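How to keep the statistics of a Gaelic football match with only paper and pencil

By Samuele Ruggiero

I came to this sport late, as an adult, and for my first season at Skastthorpe I could not follow the game well enough to be useful. The manager gave me a clipboard and asked me to count kickouts. I have kept the match sheets of the club since then, and this page explains how I do it. You need two people, two pencils and a sheet for each half.

1. Decide what you will count

Do not try to record everything. For a first match I recommend kickouts, shots and turnovers. Write at the top of the sheet which team is yours and which direction it plays in the first half. I forgot this once, in a match against Gidodura, and half of my work was lost.

2. Divide the field into zones

Draw a simple rectangle and cut it with two lines across and one line along the middle. This gives you six zones. Number them from your own goal. If your lines are too many, you will spend the match thinking about the lines and miss the play.

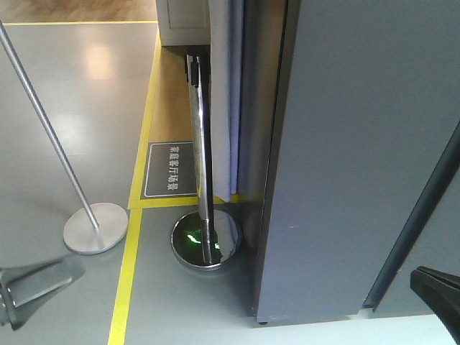
3. Agree on your marks

We use a circle for a kickout won and a cross for a kickout lost. A shot is a small triangle, and we fill it in when it is a score. Next to every mark goes the shirt number of the player. When you are not sure of the number, write a question mark and continue. You can ask at halftime.

4. Share the work

One person watches and speaks, the other one writes. The person who speaks should use always the same order: zone, player, result. For example, "four, number 10, wide." The writer does not look up. This feels strange in the beginning, but after 20 minutes of a practice game it becomes normal.

Choose your place before the warm-up. A high position near the middle line is best, and you should be far enough from the substitutes that you can hear each other. 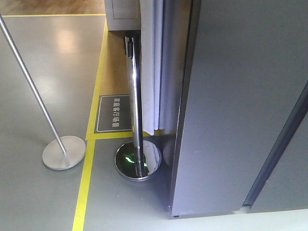
If the ground has only one stand, take the last row, where people do not pass in front of you so often. In January bring a plastic cover for the clipboard - pencil writes badly on wet paper, and a pen is even worse.

5. Give the manager a short report

At halftime he has very little time to listen. I prepare 3 numbers: our kickouts won, their kickouts won, and our shots from play. Everything else can wait until the evening.

6. Copy the sheets the same day

I type everything into a spreadsheet before I sleep, while I still remember what the unclear marks mean. Last season we had 407 lines in it, one for each kickout and each shot. Keep the paper sheets too, with the name of the opponent on the back.

Last updated 26 August 2025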